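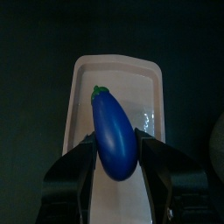
A gripper closes on a blue toy aubergine in a shallow tray at Murkgate.

Lama Bitar used to pack 500 trays on a shift. Now she looks after two robot arms that do the packing, and on most mornings she spends the first hour teaching them to pick up something new.

Zarora, which runs the Murkgate packing hall, brought in the arms in January. Staff practise on plastic food before the real stock comes down the line. "You find out quickly what they're bad at," says Bitar. "Anything shiny, anything curved."

The hall employs 42 people, the same number as last year, but the jobs have shifted. Six packers have retrained as cell operators on slightly better pay. Others have moved to checking and dispatch, and not all of them wanted to go.

Hadi Karaki, who packed for nine years, misses the talk along the bench. His wrists have stopped aching, though – he gives the arms credit for that.

The night shift still packs by hand. Managers will decide in the spring whether to change that, and Bitar has asked for a third operator before they do.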